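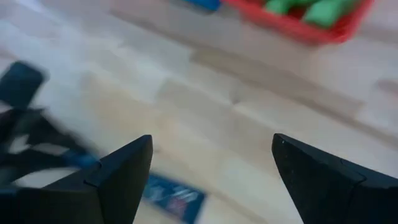

4. ぶれたフレームをどう扱うか

4.1 問題の所在

手首カメラを用いた模倣学習の論文では、ぶれた画像はたいてい前処理の段落で一文だけ触れられ、その後は姿を見せない。「品質の低いフレームは除外した」という、あの一文である。著者らも前報で同じ文を書いた。査読者からの質問はなく、当時はそれを良い兆候と受け取っていた。

除外の影響が表に出たのは、学習済みの方策を双腕の実機で長時間動かしたときだった。物体に近づくまでは滑らかに動き、物体に届いてからも滑らかに動く。ところがその間、つまり手首が大きく移動している区間で、方策はときおり何かを思い出そうとするように止まった。止まれば画像は鮮明になり、鮮明になれば方策は動き出し、動き出せばまたぶれる。この往復を、実験ノートは当初「慎重な挙動」と記録している。訂正線は後から引かれた。

図2(本節冒頭)は、収録データ中のぶれたフレームである。右手首側の視点とみなして読んでほしい。手前で向かい合う2本の黒い指は輪郭を保ち、左の指では部材の合わせ目まで読み取れる。指の間には何も挟まれていない。一方、明るい木目の作業面は斜めに流れて帯になり、奥の赤いかごと中の緑色の物体も同じ方向に尾を引いている。左端から入り込むもう一方のグリッパに至っては、黒い塊に青い部分が付いているという以上のことを言いにくい。鮮明さを画面全体の平均で測る指標は、こうしたフレームに対して奇妙に寛大であったり、奇妙に厳しかったりする。指が鮮明であることと、世界が見えていることは別の話である。

除外の判定に使ってきた指標、すなわちラプラシアンの分散は、この区別をしない。指の縁は常にカメラの近くにあり、常に強いコントラストを持つ。したがって指標は、しばしば指の輪郭の良し悪しを採点していた。グリッパの設計者には喜ばれるかもしれないが、著者らが知りたいこととは違う。

4.2 背景に限定したぶれ指標

そこで、指の占める領域を除いてからぶれを評価する。指はカメラに対してほぼ固定された位置に現れるため、領域は開閉量から引ける表として用意すれば足りる。セグメンテーションのネットワークを新たに学習させる案も検討し、実装も途中まで進んだ。表のほうが速く、しかも間違え方が予測できたので、ネットワークは現在、リポジトリの奥で静かに暮らしている。

残った背景領域を小さなブロックに分割し、各ブロックについて勾配の主方向とその直交方向のエネルギー比を求める。一方向に流れた画像ではこの比が大きくなる。ただし木の作業面には厄介な性質がある。木目と板の継ぎ目は、それ自体が一方向に並んだ線であり、静止していてもぶれているように見える。逆に、木目に沿って手首が動くと、ぶれていてもそうは見えない。初期の指標は前者の誤りを盛大に犯し、作業台そのものを低品質データと判定した。台を買い替えるべきだという意見も出たが、却下された。

対策として、手首の速度を併用する。関節角の記録から順運動学で手首の並進速度と角速度を求め、露光時間を掛けて、画像上で予想される流れの向きと長さを計算する。画像側の主方向がこの予想と一致し、かつエネルギー比が高いブロックだけを「ぶれ」とみなす。速度がほとんどない場合、主方向は木目のものとして無視する。予想される流れが木目と平行な場合は画像側に判断材料が乏しいので、速度から求めた長さをそのまま採用する。この最後の規則は理論的に美しいとは言えない。しかし採用しなかった場合の結果は、さらに美しくなかった。

もう一方の腕の扱いには別の注意が要る。図2の左側のように、視野に入った相手側のグリッパは、こちらの手首の運動だけでは説明できないぶれ方をしうる。相手側も動いている場合、画像上の流れは両者の相対運動で決まる。本研究では相手側の腕の姿勢を視野に投影し、重なるブロックに限って相対速度を用いた。投影の精度は手首間のキャリブレーションに依存し、キャリブレーションの精度は、最後にそれを行った人物の忍耐に依存する。誤差の影響は4.5節で述べる。

4.3 除外に代わる重み付け

得られたブロックごとのぶれ量は、二か所で使う。第一に、画像トークンに付随する信頼度として視覚エンコーダに渡す。信頼度は注意機構のロジットに加算されるため、ぶれた領域は参照されにくくなるが、参照できなくなるわけではない。かごのように大きく色の濃いものは、流れていてもおおよその位置を教えてくれる。これを捨てるのは、眼鏡を外した人に目を閉じるよう勧めるのに似ている。

第二に、行動の損失に対する重みとして使う。ここでは直感に反して、ぶれの大きいフレームの重みを下げない。教示者が手首を速く動かしているとき、画像は信用しにくいが、行動のラベルは正常である。関節エンコーダは画像のぶれを気にしない。除外方式では、この信用できるラベルまで画像と一緒に捨てていた。学習データに高速区間がなければ、方策が高速区間で戸惑うのは当然で、前述の「慎重な挙動」は慎重さと何の関係もなかったことになる。

なお、ぶれの大きいフレームの重みを逆に上げる設定も試した。方策はたいへん活発になった。数値は載せない。

以上の構成をLesturaと呼ぶ。略語としての意味はない。投稿直前まで意味を与える努力は続いたが、どの候補も単語の三文字目あたりで英語に無理をさせていた。

4.4 実験条件

データは双腕遠隔操作系Naduvicoで収録した2000本の教示からなる。課題は12種類で、容器への出し入れ、平たい物体の受け渡し、重なった物体の分離などを含む。教示者にはぶれを避けるような指示を与えていない。かつて「ゆっくり動かしてください」と頼んだときには、たしかに画像は鮮明になったが、教示者の動作から人間らしさが消え、方策がそれを忠実に継承した。

比較するのは三条件である。条件Aは全フレームをそのまま使う。条件Bは画面全体のラプラシアン分散で下位のフレームを除外する、前報の方式である。条件CがLesturaである。ネットワークの規模、学習の反復数、乱数の種は三条件で共通とした。条件Bではフレーム数が減るため、同じ反復数でも一枚あたりの参照回数は増える。条件Bに有利な設定だが、前報の著者に対する礼儀としてそのままにした。

評価はGrosvilleの実験室で、学習に関わっていないDuggan、Kırmızıgülの両名が行った。どの試行がどの条件かは伏せられている。もっとも、Kırmızıgülは途中から条件Bを動作の止まり方だけで言い当てるようになり、盲検としての性質は後半やや名目的なものになった。成否の判定は物体の最終位置に基づく規則で行い、評価者の印象は入れていない。

4.5 結果と考察

条件Cは条件Bに対し、7課題で成功率が上回り、2課題で下回った。残りでは、差が試行間のばらつきに埋もれた。上回った課題には、手首が容器と作業面の間を長く移動するものが多い。移動中の停止はほぼ見られなくなり、動作の所要時間も短くなった。条件Aは多くの課題でBとCの間に位置した。すなわち、何もしないほうが前報の方式よりましな場合が少なからずあった。この一文を書くにあたり、共著者間で若干の沈黙があったことを記しておく。

下回った課題は、いずれも平たい物体を指先でつまみ上げるものである。失敗の多くは指先が物体の縁を越えて閉じるもので、接近時の減速が足りない。教示の高速区間を学習に戻した結果、速さだけを先に覚えたと解釈している。接触の直前に限って条件Bの重みを使う折衷案では失敗が減ったものの、「接触の直前」を判定する閾値を課題ごとに調整する必要があり、一般的な手法として報告できる段階にない。調整を担当したThảo Lâmは、閾値の最適値について強い意見を持っているが、その意見は課題ごとに異なる。

切り分けのため、構成要素を一つずつ外した。指領域の除去を外すと、ぶれ量は全体に低く見積もられ、信頼度が一様に高くなって、結果は条件Aに近づいた。手首速度の併用を外すと、静止中の作業面が疑われ、信頼度は木目の向きに応じて変動した。作業面に無地の布を敷くとこの差は消える。布で解決する問題に運動学を持ち出したことになるが、布は課題の途中で物体と一緒につままれる。

相手側の腕に対する相対速度の補正は、外しても成功率をほとんど変えなかった。4.2節で一段落を費やした要素としては控えめな貢献である。受け渡しの課題に限れば、相手側の指が近づく局面で信頼度の推移が安定することを確認しているが、それが成功率に届いていない以上、強い主張はできない。キャリブレーションを意図的にずらした場合も結果は大きく変わらず、補正が頑健であるとも、そもそも効いていないとも読める。著者らは後者に傾いている。

計算の負担は小さい。ぶれ量の計算はエンコーダの前段で行い、推論全体の時間のうち約2パーセントを占める。指領域の表を引く処理は測定誤差に隠れた。前述のネットワークを使っていれば、ここにもう少し書くことがあっただろう。

4.6 適用範囲

本手法は露光時間が既知で固定であることを仮定する。自動露光を有効にしたカメラでは、流れの長さの予想が照明とともに変わり、指標は窓の外の天気を間接的に測りはじめる。Hà製の別のカメラで追試した際、設定画面で自動露光を切っても再起動のたびに有効へ戻る現象に遭遇し、原因の特定に実験期間のかなりの部分を使った。追試の結果は、設定が確かに保持されていた試行だけを付録に収めてある。

また、柔らかい物体が把持中に揺れる場合のように、腕の運動から予想できないぶれは扱っていない。そうしたブロックは主方向が予想と一致しないため、鮮明なものとして通過する。現在はThịnh VươngとTài Lạiが、連続するフレーム間の差分を使ってこれを拾う拡張を進めている。初期の版は揺れる物体を正しく検出するほか、評価者の袖も検出する。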